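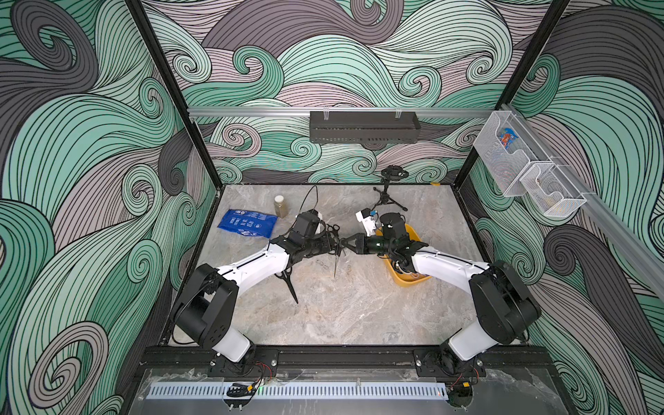 Last updated: June, by Rochelle Ruiz-Ortega

Hanging storage works well above a small bench. Fix the rail to the back wall first, 900 mm from the floor, then check it with a level. Clip the long black basket on near the centre and keep it for light things. Scissors should be passed and put away with the blades pointing down.
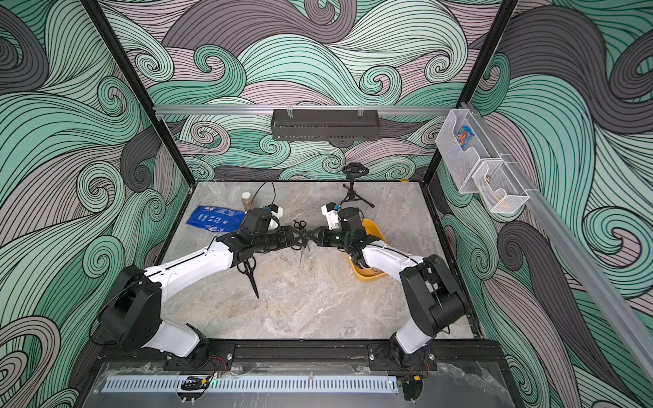 Back rail with the black shelf, side rail with the clear box and wire basket.

Snacks go on the side rail — one bag to a holder is plenty. Small odds and ends can share a wire basket. Stand jars at the back of the bench with their lids on tight, and leave 18 cm clear at the front for cutting.

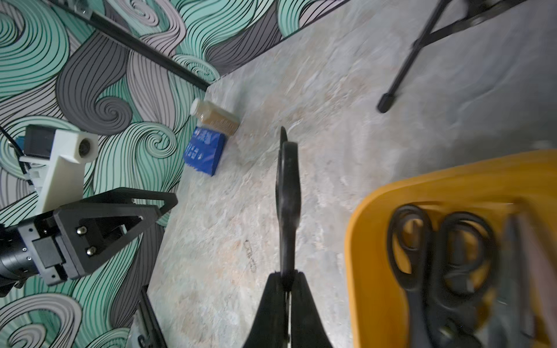
Bottle and blue packet near the wall, yellow bin at the corner.

Wipe the benchtop before putting things back.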